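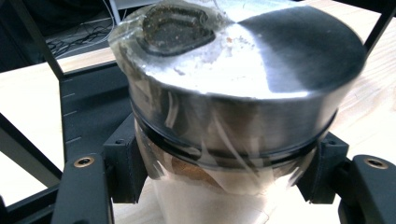

## Robotics club, the wrapped cylinder weeks

April 3, 2023

Well, we're properly into the heavy stuff now! For anyone who's only ever dropped by here for the bread posts, I've been going to the community robotics club since December, and this term our little team (we're called Potico, I lost that vote) is working on grasping. Picking things up, in other words. Sounds like the easiest thing in the world until you have to do it with two stiff black fingers and no palm.

We use the hand-held gripper for most of it. You hold the thing yourself, walk it up to whatever you want to grab, close the jaws and go, and everything gets recorded so that later on an arm can have a try at copying you. I love it. I didn't expect to, I joined for the soldering, but there's something very satisfying about getting a clean grip first go. My kids think I spend my evenings playing the claw machine at the bowling alley and I've stopped correcting them.

The last couple of sessions have been all about the metal cylinder in its plastic wrap. Gaétan Carrier, who runs our group, put it on the list as the "shiny and slippery" object, and wow, it's both. The film slides over the metal, so you can have the jaws in what feels like the perfect spot and then the whole thing gives a slow little turn while you watch. You learn pretty quickly to come in square. If one finger touches first it just shoves the cylinder across the table, and you end up chasing it like a pea on a plate.

Then there's the glare. Brushed metal is bad enough, but with crinkled plastic over it you get bright patches that jump every time your wrist moves. I did a run where I was sure I'd kept everything steady, and when we played it back the top was a big white blotch for half of it. Gaétan wants to keep those runs in. His view is that a warehouse or a machine shop isn't going to dim the lights for us, so the model may as well see it now. Flores (the other team, they meet across the hall) only keep their tidy ones. We've been arguing about it over the biscuit tin for ages and I still can't decide who's right.

Some things I've scribbled in my notebook, mostly for me:

- Grip below the rim. Too high and the fingers ride up the film.
- Check the brass inserts are sitting flush in the fingers before you start. One of mine had crept out on an earlier set and I blamed my technique for a whole evening.
- Read the scale on the rail before and after each batch and write it down straight away. I always think I'll remember the number. I never do.
- Slow down on the release! I let go like I'm dropping a hot potato and it shows up in every recording.
- Count in sets of 10, then swap with your partner, or your forearm will let you know about it the next morning.

Our goal is 2,000 good grasps across all the objects, and we're at 700. That felt like heaps until Gaétan wrote both numbers side by side on the whiteboard — thanks for that, mate. The soft toys went really fast and so did the mugs, so I suppose the cylinder was always going to be where we slowed down.

After that it's the Tirkach round, where 2 teams swap object lists and have to train on whatever the other lot hands over. I've heard whispers of a wet sponge. I've also heard whispers of a coat hanger, and I'd take the sponge any day.

I'll try to put up a bit about the training side next time, if I can get my head around it enough to explain it. If any of you have worked with wrapped or shiny parts and have a favourite trick for stopping that slow turn, please leave it in the comments. I've been wondering about rubber pads on the fingers, but we'd need to check whether the rules allow them, and the rule sheet is in my other bag.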